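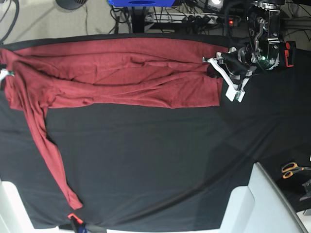 3.2 Garment sample and wear records

Knitted long-sleeved tops were collected from households in Tolstead and Grecu in September. Of the 1,023 garments offered, 540 met the criteria for age and fibre content. Owners filled out a short wear diary, noting how often each top was washed and whether it was line dried or tumble dried.

Colour change was judged by two assessors, Hodoroagă and Nistor, on a grey scale of 1 to 5. Dark reds were graded separately from navy and black, as their dyes behave differently in hard water. Figure 2 shows a piece of dark red cloth, folded roughly square.

Figure 2. Red cloth on a black table covering.

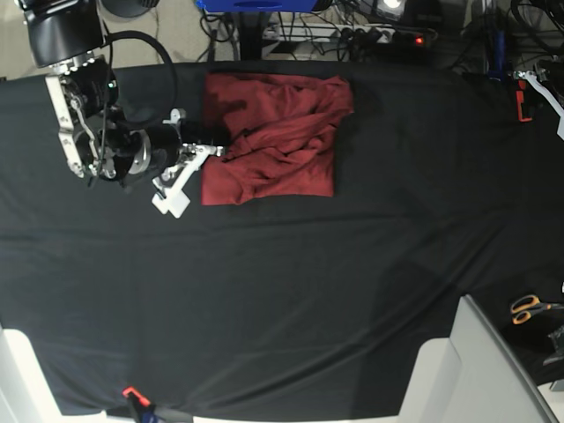

3.3 Laundering procedure

Tops were washed at 40 degrees with the Ilico powder and dried flat in the shade. Grading was repeated after every fifth wash.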